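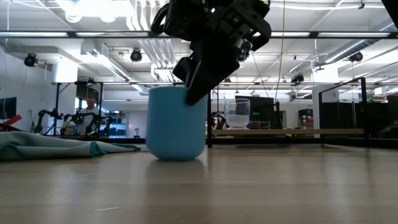
前台位，浅蓝色杯子与灰绿色布，夹爪从上方下来，长指指尖与杯子右上侧重叠。固定机位。

2018年12月17日
Hứa 车间，前台位
记录：Nghĩa Hà
在场：Liên Thái（操作）、Quang Ngô（操作，下午）、Hyun-seo Kong（标注核对）
项目：Woda，任务组“杯与布”

一、当前状态

“杯与布”任务组累计541条，其中今天新录145条。核对后剔除87条，剩余454条可用。剔除的主要是旧批次，今天这批只占一小部分，见第四节。

任务定义没有改：杯子直立，布随意堆放，从上方接近，夹住杯壁，抬起，移到布上方，放下，松开，退回。结束条件是夹爪完全离开杯口并且杯子在布上保持直立。杯子倒了也照录，标为失败，不中途停止。

上周讨论过要不要把“铺布”并进来作为前置动作，暂不并。布的初始形状本身就是变化量，先铺平等于把它去掉了。Hạnh Phùng 那边如果需要铺布的数据，单独开一组，名称不要沿用“杯与布”，否则 Hemau 导出时两组会混在同一个目录下。

二、台面与物件

杯子用浅蓝色哑光的那只，侧壁近似直筒，底部收小。杯口平，适合从上方夹。底部收窄带来的问题是重心偏高，落在布的褶子上容易歪。旧批次里有相当一部分倾倒都出在松开那一步，而夹取阶段基本没有问题。

布用灰绿色、青绿色缝边的那块。缝边比布面硬，揉起来以后会在中间拱起，形成一条低矮的脊。杯底压到缝边上与压到布面上，接触情况完全不同，前者在松开时会慢慢滑。标注里原来没有区分，今天起加一个字段：
落点 = 布面 / 缝边 / 跨边 / 布外
由操作者在每条结束后选，Hyun-seo 复核时可以改。改过的会留下修改人，不覆盖原值。

透明杯今天没有用。放在后面的工作台上，先不要拿到前台位来。夹浅蓝杯时，指尖与杯壁的边界在图像里清楚；透明杯的边界目前靠肉眼都难判断，标注会很不一致。等深度那一路的问题解决再开。

台面是浅色木面，反光偏强，杯子和房间里的竖向物体都会在上面拖出倒影。Quang 提议铺一张哑光垫。我的意见是先不铺：已有的541条全部是在木面上录的，中途换台面，背景会与批次绑定，以后分不清模型学到的是杯子还是垫子。如果要铺，应当在同一天内交替铺与不铺，每种都覆盖全部操作者。记入待定。

左前方有一道浅色细划痕。Hyun-seo 复核时用它来判断相机有没有被碰动，挺好用，请勿打磨台面。

三、采集流程（今天实际执行的）

1. 开机后先回零，Pleltard 控制器面板上确认无报警。
2. 夹爪空合、空开各一次，记录张开行程。
3. 固定机位拍一张空载参考，与前一工作日的参考叠加，看划痕与台面边缘是否重合。
4. 操作者抓起布，从手掌高度松开，不整理。杯子放在布的右侧，距离由操作者自己定，要求每条都变。
5. 在 Hemau 里选任务、操作者、布的编号，开始录制。
6. 遥操作执行一遍。
7. 停止，选落点，选成功或失败，写备注（可空）。
8. 重置，从第4步开始。

第4步执行得不算好。上午 Liên 的那一段，我把杯子的初始位置画成散点看了一下，前半段散得开，后半段明显收拢到布的右缘附近。这是重复劳动的正常结果，人会往省力的地方放。下午改为由 Hemau 在每条开始前给出一个区域编号，操作者按编号放。区域在台面上不贴标记，只在屏幕上显示示意图，避免标记进入图像。

区域编号的办法慢一些，要看一眼屏幕再放。Quang 觉得打断节奏，做到后面也就习惯了。散点图下午重画，覆盖比上午均匀，靠近台面远端的区域仍然偏少，那一侧伸手不方便。

布的朝向还没有约束。按目前的做法，缝边多数时候朝向操作者，原因是大家都习惯抓同一个角。后面要么也给编号，要么规定左右手轮换。先试轮换，成本低。

四、剔除记录

87条的原因由 Hyun-seo 逐条填写，我只看了抽样。归并后有下面几类，按多少排列，具体数字在 Hemau 的核对页里，不在这里重抄。

（1）时间戳错位。图像与关节状态对不上，表现为夹爪在图像里已经合拢，关节记录里还在张开。集中在七月录的旧批次。当时两路各用各的时钟，采集结束后靠开合动作对齐，对齐脚本遇到操作者犹豫、反复开合的情况会选错峰。七月之后改为同一时钟，今天的145条里没有这一类。

（2）起始段缺失。按下录制之前臂已经动了。属于操作习惯问题，遥操作手柄拿在手里就会带动。已要求先录制再使能，Hemau 里是否能强制这个顺序，问过 Hạnh，她说可以做，要改状态机，不是今天能改的。

（3）手进入画面。重置时停止键按晚了，末尾有操作者的手。这一类其实可以截尾保留，但截尾点要人工看，Hyun-seo 的判断是先剔除，有空再救。我同意，状态记为“可恢复”，原始文件不删。

（4）标签与内容不符。标为成功，杯子实际上靠在布的褶子上，没有直立。对“直立”的理解不统一。下面第五节重新写了定义。

（5）夹爪碰台面后触发保护停机。后半段是静止画面。这类对训练没有用，对调保护阈值有用，已另存一份。

需要注意的是失败样本不等于剔除样本。夹空、夹偏、放倒，只要记录完整、标签正确，就保留。之前有人把两件事混在一起，把放倒的也剔了，导致旧批次的成功率看上去比真实情况高。今天把能找回的都恢复了，上面的累计数已经是恢复之后的数。

五、“成功”的定义（从今天起用这一版）

同时满足：
夹爪两指都已离开杯子，且高于杯口；
杯底至少有一部分在布上；
杯子直立，杯口在固定机位图像中接近水平，不靠在布的褶子或别的东西上；
上述状态保持到录制停止，停止前臂已退回。

杯底只压到缝边、其余悬在台面上方的，算成功，落点选“缝边”或“跨边”。杯子放下后自己滑了一段但仍然直立且仍在布上，算成功，备注写“滑移”。放下后操作者又用夹爪推了一下扶正的，算失败。最后这条有争议，Liên 认为扶正是合理动作，人也会这么做。理由成立，但目前的任务描述里没有纠正动作，混进来以后同一个标签下会有两种结尾。扶正类的先标失败加备注“扶正”，以后如果要学纠正，可以按备注把它们取出来。

旧批次按新定义重标的工作由 Hyun-seo 做，落点字段补不全的留空，不猜。

六、夹爪

长指与短指的配合今天没有改动。长指是宽的锥形指，指尖圆；短指偏方。从上方接近时，长指先到杯壁外侧，短指留在杯口上方，之后再下探合拢。操作者普遍采用这个顺序，我检查了几条轨迹，Liên 与 Quang 的差别主要在下探速度，路径形状相近。

差别在视觉上有后果。固定机位从台面附近看过去，长指会挡住杯子右上部的一块，下探越慢，被挡的帧越多。Quang 那部分的遮挡帧占比高于 Liên。训练时如果按帧均匀采样，Quang 的遮挡画面会被放大。建议按阶段采样，每个阶段取相同数量的帧，阶段划分用夹爪开度和高度，不需要人工标。

阶段划分暂定4段：接近、夹取、移送、放置。退回并入放置。有人会问为什么退回不单列，原因是退回段的动作几乎固定，单列以后等量采样会给它过多的份额。

夹持力没有直接测量，只有电机电流。电流在接触瞬间的上升沿可以用，稳态值受温度影响，上午和下午同一开度的读数不一样。标注时不要拿电流的绝对值当接触依据，用变化量。Pleltard 的控制器能不能输出滤波之前的电流，还在等 Quang 查接口手册。

七、光照与背景

天花板上的长条灯和左上方那盏强光灯同时开着，自动曝光会被强光灯拉下去，臂和夹爪在图像里接近剪影，关节处的细节很少。杯子和布倒是够亮，标注落点没有困难。

试过锁定曝光，以杯子为准。锁定之后天花板过曝面积变大，夹爪上的细节多了一点，改善有限。今天145条全部按锁定曝光录，与旧批次不同，这一点在元数据里有字段，训练时务必带上，不要只按日期分。

强光灯能不能关，问过，后面的台位在用，不能关。遮光板可以做，要挂在横梁以下，先量尺寸，这周内给出方案。

背景里是后面的工作台位，有人，有别的机械臂在动。固定机位的画面会把这些都带进来。有两种看法。一种认为应当用幕布隔开，背景干净，模型收敛快。另一种认为部署环境本来就是有人有臂的，隔开反而让数据失真。我倾向不隔，但需要检查背景活动与任务阶段有没有相关：如果两个台位的节奏碰巧一致，后面的人总在我们放杯子时低头，这种相关会被学进去。检查方法简单，把前台位的区域遮掉，只用背景训练一个阶段分类器，准确率高于随机水平就说明有问题。这件事交给 Hạnh，不急，下批之前做完即可。

背景中的人脸处理按原来的流程，导出时模糊，原始数据不出车间。今天没有例外情况。

八、Hemau 使用中的问题

布的编号下拉框默认值是上一次的选择，换布以后忘了改就会错。今天只用一块布，没有触发，但旧批次里已经发现过。要求改为每次开机后必须重新选择。

备注字段不支持中英文混排的检索，搜“滑移 slip”搜不出来。统一用中文备注，词表如下，除此以外的写法复核时会被改掉：
滑移、扶正、夹空、夹偏、放倒、碰布、碰台、犹豫、重夹

“碰布”指夹爪在移送或放置阶段明显带动了布。夹取阶段杯子紧挨着布，指尖擦到布边的也算，不用区分程度。“犹豫”指停顿后继续，路径没有折返；有折返的写“重夹”。一条可以写多个词，用顿号隔开。

导出脚本在文件名含有越南语附加符号时会失败，Liên 和 Nghĩa 的操作者目录都中过。临时办法是操作者用编号，姓名对照表放在共享盘。正式修复要改编码处理，Hạnh 已经记了。

录制缓存写到本地盘，中午满过一次，Hemau 没有提示，直接丢帧。丢帧的那几条当场作废重录，没有计入145条。下午开始之前清了缓存。需要加一个剩余空间的检查，低于阈值不允许开始录制。

九、训练侧的初步结果

用恢复和剔除之后的旧批次跑了一个小模型，只预测下一步末端位移和夹爪开合，没有上真机。离线误差在接近段最低，放置段最高。误差最大的几条回看，都是杯子要落在褶子较高的位置，操作者在松开之前有一段很小的下压和试探。这个动作在图像里几乎看不出来，只有从关节状态里能看到。

两种可能：一是图像分辨率不够，裁剪时把接触区域缩得太小；二是信息本来就不在图像里，需要电流。先试第一种，把裁剪框收到杯子和布附近，其余不变，重跑。如果放置段误差不降，再加电流变化量。两样不要同时改。

今天的145条还没有加入训练。先作为单独的测试集跑一次旧模型，看曝光变化的影响有多大，跑完再并入。顺序不能反。

划分训练集与验证集时按“段”划分，同一操作者连续录制的一段只能整段进其中一边。之前随机按条划分，相邻两条的布形状很像，验证误差偏低，那一版曲线作废，周报里引用过的请替换。

十、待办

Hyun-seo：旧批次按第五节重标；“可恢复”一类截尾。
Hạnh：先录制再使能的顺序；剩余空间检查；文件名编码；背景分类器检查。
Quang：滤波前电流的接口；遮光板尺寸。
Liên：布的左右手轮换，先试一段，看缝边朝向的分布。
我：裁剪框收小后重跑；旧模型在今天数据上的测试；散点图脚本放进共享盘，注明坐标原点取台面左前角。

待定：哑光垫的交替试验；透明杯何时开；扶正是否单开一组。

十一、收尾检查

固定机位收工前又拍了一次参考，与早上的叠加，划痕重合，没有可见偏移。夹爪空开行程与早上一致。臂停在收纳位，使能已断。布和杯子留在台面上，明天继续用同一套，请勿拿走。原始数据已同步到共享盘，校验和一致，本地缓存保留到 Hyun-seo 复核完再清。

补：Quang 离开前提到，臂在转到最左侧时线缆环有轻微牵拉，图像里左边那一圈黑色的弧是不是它，还没有确认。今天的任务不需要转到那个角度，暂不处理，明天开机回零时留意一下。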